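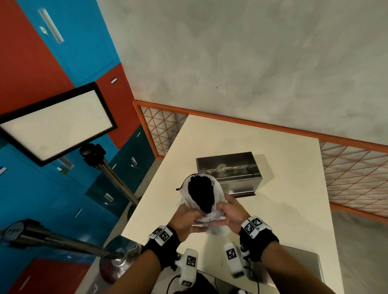 White drawstring pouch, held open

Adix bridge paused, anyone else stuck?

gillies_moss
Went to move my tokens back off the Adix bridge on Friday and the withdraw button was greyed out. No banner, no email, and the status page was still green. I had to dig through the Lernulness channel to find a mod saying withdrawals are "paused while we look into unusual activity". I've got 253 in there, so I won't lose the house, but I'd like it back all the same! Is anyone else waiting?

penny_stacker
Yep, same. Mine was already pending when they froze it, so it's gone from my balance on one side and hasn't turned up on the other. Support ticket says 9 days for a reply. Nine!

flurk_off
Bit of calm please. A pause is what you want them to do. If somebody has found a hole in the contract you shut the door first and write the nice blog post later. Remember Flurkarberg in April? They kept everything running while they "investigated" and the pool was drained by teatime.

gillies_moss
I do remember, I had a small bag in that one as well (yes, I know, I know). But Flurkarberg at least put something on the front page. Adix are still taking deposits. I checked just now and the deposit side works fine.

penny_stacker
Wait, what? Deposits are open??

flurk_off
Hm. OK, I hadn't seen that, and I'll give you that one. They run on separate contracts so it might just be sloppy, but it looks awful.
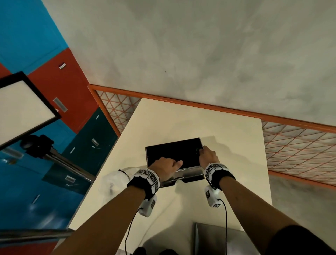

Black tablet with a silver rim, on a cream-white table

old_ledger_lad
Sloppy is generous. The bridge has an admin key that can pause either side and it's the same key for both. I read through the contract when they launched and moaned about it on here, and got told I was spreading fear. Whoever pressed the button for one could have pressed it for the other.

flurk_off
You moaned about the fees, mate. I was in that thread.

old_ledger_lad
I moaned about both! Page 13, have a look.

penny_stacker
Not to break up the party, but has anyone's pending one gone through? I had 2,000 in mine and I'm feeling a bit sick.

gillies_moss
Ouch, sorry. Mine never left so I can't help much. Save your transaction hash and a screenshot of the pending page somewhere safe, and please don't answer any direct messages. I've had two "Adix support agents" already, both very keen to have my seed phrase.

penny_stacker
Had one of those too, blocked it. Hash is saved, ticket's in.

flurk_off
Mod in Lernulness says there'll be an update tonight at 9. I'll paste it in here when it lands.

old_ledger_lad
Ask them about the key while you're there.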